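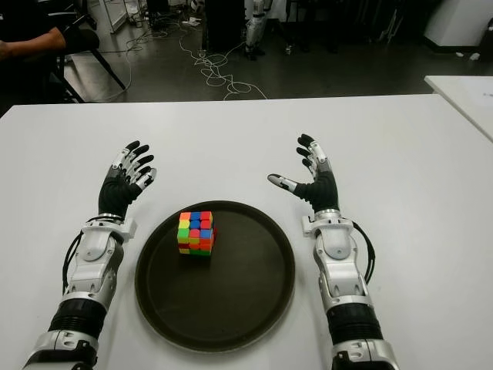 Two hands, one tray: an afternoon at the Drinbridge open day

Posted Mar 31, 2019

I had been looking forward to the Drinbridge robotics open day since the first notice went up last August, and it was worth every mile of the drive. There were talks in the main hall, and I skipped nearly all of them. I spent most of my time at a single table in the Funow workshop, where the crew was working on a two-armed setup, and I could have stayed until they locked up.

The task they use for setup is handling a puzzle cube. The cube goes on a round black tray between the two arms, one hand comes in from each side, and the idea is to lift it, pass it across and set it back down. It sounds like a party trick! Then you start asking what has to be right before the fingers can even close on something that small, and the list gets long fast.

The tray was the first thing I asked about. It has a raised rim, so a dropped cube tends to stay on the tray and doesn't skate off across the table, and the dark surface gives the vision software an easy time against all that bright color. They told me an earlier version used the bare white tabletop and the cube kept going over the side. The tray has its own home position, and they check it before every session. If it gets bumped, both arms are working from a wrong idea of where the center is.

Next came the hands. The palms are black and the finger segments white and silver, with black tips, and those tips get the most attention of any part on the machine. The crew wipes them down at the start of a session and looks for shiny spots, which mean the grip is going. A full set gets changed after 2000 grasps. I got to hold a worn one next to a new one, and I could feel the difference with my eyes shut (the worn one was slick, a bit like an old pencil eraser).

The thumbs are fussier than the fingers. Each one has to fold across the palm and also swing out to the side, and if its zero point drifts even a little, the cube gets pinched on a corner and spins. So there is a thumb check, run one hand at a time, before the arms are allowed to do anything together. I asked how long the whole warm-up takes and was told 12 minutes on a good day. The log at the bench was up to entry 865, every one filled in by hand, and I loved that.

My favorite part was the cables. A black one runs along the outside of each forearm and loops out from the wrist, and the size of that loop matters a lot. Too tight and it pulls when the wrist turns, too loose and it snags on whatever is near. They mark the right slack with a bit of tape while they are fitting it, turn the wrist through its full range by hand with the power off, and only then clamp it down. I have fitted cables on much simpler machines at work and always did it by eye. I'm going to steal the tape idea.

For the wrist joints they use a light Fuchs grease, very little of it, and they wipe off anything that creeps out past the ring. The ribbed black sections lower on the forearms just get a dry cloth and a look along the folds for splits.

I did make it over to the Panivard stand before closing. They had seven small grippers out on a bench with the covers off, and you could work the linkages yourself — a great touch for anyone who learns with their fingers. I would have liked more time there, and a chair.

If you go next year, wear comfortable shoes, bring a notebook and get to the Funow workshop early. Parking is behind the main hall and the coffee is by the side entrance. Ask to see the worn fingertips.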